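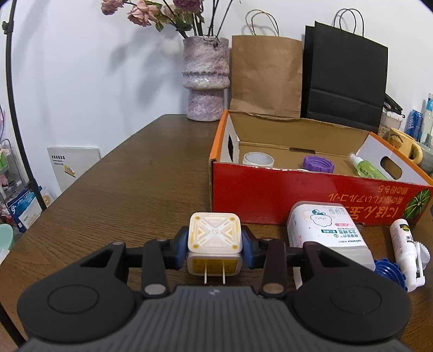
寮を出て最初に困ったのは、料理でも洗濯でもなく手紙だったそうだ。アイリーン・カタクタンさん(Aileen Catacutan)は、文通を続けて10年になる。相手は31人。多いときはもっといた。「減ったんじゃなくて、減らしたの。返事が書けなくなるから」。書くのはたいてい夜、木目のテーブルで。ドライフラワーにしたピンクのバラを花瓶に挿しておくのが好きで、花びらが落ちたら封筒に入れてしまう。「検疫とか大丈夫な国だけね」。そこはちゃんと調べるらしい。

きっかけは語学学校の掲示板。同じクラスだったチュンホア・リーさんが「書く人いませんか」と紙を貼った。連絡先はなし、名前だけ。教室で直接つかまえて、住所を交換した。「帰国してからすぐ一通来て、うれしくて、その日のうちに返事を出しちゃった。早すぎるって笑われた」

便箋はペルトビーの薄いやつ。裏に透けるけど軽い。インクは何でも。以前はゲルツの青を使っていたが、雨の日に届いた手紙がにじんで半分読めなかったと言われ、黒の顔料に変えた。「でもね、オルフンは読めたところだけに返事をくれたの。話が全然かみ合わなくて、あれは良かったなあ」。オルフン・オラルさんは二番目に長い相手。チェスの手を一手ずつ書いてくる。いまの対局は始まって2年。まだ中盤。どっちが優勢か聞いたら、黙って盤を見せてくれた。負けてると思う。

書くことがない日はどうするのか。
「天気。あと昼に食べたもの。みんな立派なことを書こうとしすすぎるんですよ。スープがしょっぱかった、でいいの」
下書きはしない。間違えたら線を引いてそのまま。便箋を破ったのは一度きりで、理由は教えてもらえなかった。

去年出した手紙は332通。切手代の話になると急に早口になる。記念切手を額面で買いだめして、足りない分は小さいのを並べて貼る。宛名を書く場所がなくなったこともある。窓口の人に「もう少し計画的に」と言われたとか。重さは台所のはかりで。たまに小麦粉がついたまま届いているはず。

届かない手紙もある。ビルテ・スタンケヴィチュスさん宛ての一通は、1月に出して、夏になって戻ってきた。封筒にスタンプが四つ。部屋番号が抜けていた。「開けずに、新しい封筒に入れてもう一回出しました。中身は冬の話のまま」。返事には冬の話への返事が、ちゃんと書いてあったという。

メールは使わないのかとも聞いてみた。使う。仕事では普通に。ただ同じ相手とは両方やらない、と決めている。「先にメールで聞いちゃうと、手紙に書くことがスープだけになるでしょ」。さっきスープでいいと言ってませんでしたか、と返したら、それはそれ、とのこと。

保管は靴箱。人別ではなく届いた順に並べる。だから探すのは大変で、この日もシャオホア・フーさんの最初の手紙を見せてもらうはずが、箱を三つ開けても出てこなかった。かわりに出てきたのが、出し忘れた自分の返事。封もしてあり切手も貼ってある。宛先はもう引っ越した人だ。
「え、どうしよう。これ料金いまと違いますよね」

帰りに郵便局の前を通るので預かりましょうか、と言ったら、新しい住所を調べてからにする、と引き出しにしまわれた。取材の時間は予定をだいぶ過ぎていて、チェスの話の続きは聞けてない。次の手はナイトだそうでです。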